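Diary, January 1, 2018

First entry of the year and I am already arguing with the newspaper.
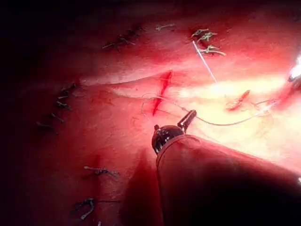

The Driltby seal

Everyone at Pranab Howlader's lunch wanted to talk about the seal. If you believe the paper, it came 14 miles up the river from Seltulham, crossed the sluice and hauled itself out beside the bowling green at Driltby, where it "greeted walkers". I have lived near seals most of my life and have yet to be greeted by one.

Pranab says he saw it himself. He also said in June that he'd seen an otter, and that was a wet spaniel. I asked how big. He held his hands apart, thought a moment, and moved them further apart. Maëlle Fortin had a picture on her phone, sent by her sister, who got it from someone at work – a grey lump on grey mud with a traffic cone behind it. Could be a seal. Could be a rolled-up tarpaulin. I said so and was passed the sprouts rather firmly.

Then the numbers. The paper claims 385 people turned out on the bank to look at it. Who stood there with a clicker? There isn't parking for 12 cars at that end, and the Andville bus doesn't run on a bank holiday. Maëlle thinks I'm jealous because I stayed in with a cold.

Walked down after lunch anyway, the long way past Uddin's boatyard. Tide well out, bitter wind off the flats. Two boys were throwing sticks at the ice in the ditch and told me it had gone "ages ago". A woman with binoculars said it had been a grey, a young one, and that it had looked thin to her. She was the only person all day who didn't make it sound like a visit from royalty, so I am inclined to believe her. She showed me a slide mark in the mud, wide and smooth, running down to the channel. I'll allow that a tarpaulin doesn't do that.

Still don't believe the sluice part. It would have had to climb.

Told Pranab on the phone this evening that I accept a seal, size to be confirmed. He wants it in writing. Cold no better. Must ring about the boiler.

Recent entries
Boxing Day, and the goose that wasn't
What Maëlle heard in the loft
Fog at Seltulham
The Andville heron again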